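Suturing track, month two

I said in June that I would write up the robot suturing project as it went along, and then I didn't, so this covers two months at once.

The class is a one-semester elective at Mendness. It meets in the basement of the Lahtinen building, and you get in if you have taken controls or have talked the instructor into it. My group picked the suturing track. The other choices were peg transfer and camera tracking, and both had waiting lists. We named our code Fikitz after a typo in the first commit, and the name is now in too many files to change.

What we have to do by the end of the semester is hand in a set of labeled suturing runs and a program that can tell which step of a stitch it is looking at. We split a stitch into steps like reach, push the needle, pull the thread, and tie. Getting the group to agree on where one step stops and the next one starts took longer than writing the first version of the program. 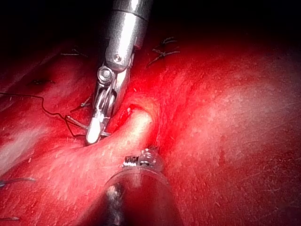 Needle and black thread, with earlier knots farther up.

We have 160 runs labeled so far. I did 43 of those myself, mostly at night, and I was slow. A run with a clean pull is quick to label. A run where the operator regrips the needle three times can take me most of an evening, and then somebody else in the group labels it differently and we have to talk about it.

The first program used only the positions of the two tools. It was fine on reaching and bad on almost everything else, so we added the video. Training takes most of a night on the shared machine, and we have to sign up for a slot. 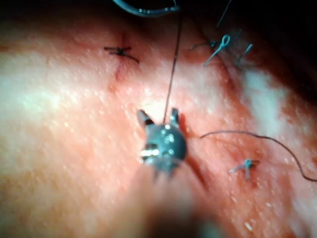

Thread has been our biggest problem since we added the video. The program loses it whenever it crosses something dark, and it also mixes up the working strand with strands that are just lying around. A thread going straight up from the tool is easy enough for it to follow. A long loose one off to the right, wavy and then curving down, gets marked as part of the stitch about half the time. Glare on the tissue doesn't help either. We tried masking out the brightest areas and that cost us some of the knots, so we took the mask back out.

The midterm check was a short demo in front of the other groups. We showed 900 frames with our labels next to the program's guesses. It did well on pulling and badly on tying. The comment we got back was that our tie label covers too many different motions, and I agree with it. We are going to split it into wrapping the thread and tightening the knot.

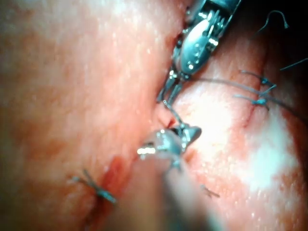
Splitting the label means going back through every run that has a tie in it. We divided those up by file number, and I have the ones ending at 2041. I wrote a small script that jumps to the start of each tie so we don't have to watch the whole run again. It's in the Fikitz folder under tools if anyone from another group wants it.

After the class ends there is a student meet at Sisness where groups can show their projects. We haven't decided if we're going. It depends on the relabeling and on whether we can get a ride.

Next post will be on the new labels.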